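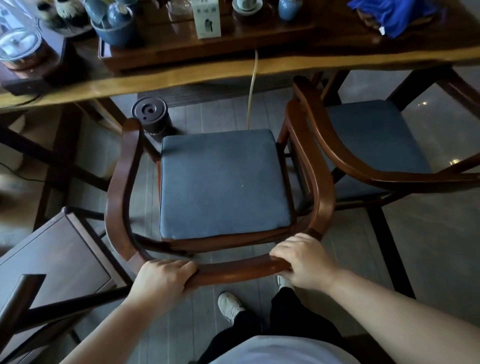 The Ninety Percent

Bernadette Mahmoud had the clip stopped at the moment both hands took hold of the chair rail. She had been on it long enough for her tea to go cold.

"It's a chair," Teterer said from the doorway. "Somebody pulls out a chair. What's the trouble?"

"The trouble is your label."

The label said PULL CHAIR, TWO HANDS, SUCCESS. The software at Walside had written it, the same software that had written all the others, and on the strength of those labels the draft said the new method got 90 percent of household tasks right. Teterer loved that number. He had put it in the first line.

"Two hands," he said. "I see two hands."

"So do I. Left one by the corner, right one past the middle. I'm fine with the hands. Who decided it was a success?"

"The model."

"And who graded the model?"

He came in and sat down, which he only did when he was getting annoyed.

"The same model," she said. "It watches a person move a chair, it learns what moving a chair looks like, and then it tells us how well it learned. I'd have passed algebra that way."

"Vanhove does it like that."

"Vanhove sells vacuum cleaners."

She turned the screen toward him. Blue seat, brown arms, another chair just like it off to the right. On the table was a tray full of tea things, a glass jar, little blue-and-white figures, a box with a kettle on it. A cord hung down from the edge of the table, behind the seat.

"Say the robot pulls the chair and catches that cord," she said. "Chair moves. Kettle, lamp, whatever's plugged in, goes on the floor. What does your label say?"

Teterer looked at the cord for a while.

"Success," he said.

"So I picked 100 clips and I'm grading them by hand. Robot clips, from the test kitchen. I've done the first few trays and I don't like what I see."

"The paper goes to Maltuvico in June."

"Then it goes with my number in it."

"What's your number?"

"I don't have one yet. I have 4 chairs that moved and 3 that I'd let anybody sit in."

He laughed, but he got up and shut the door, and when he came back he had brought the other stool over to her side of the desk.

"Show me the fourth one," he said.

She found it and let it run.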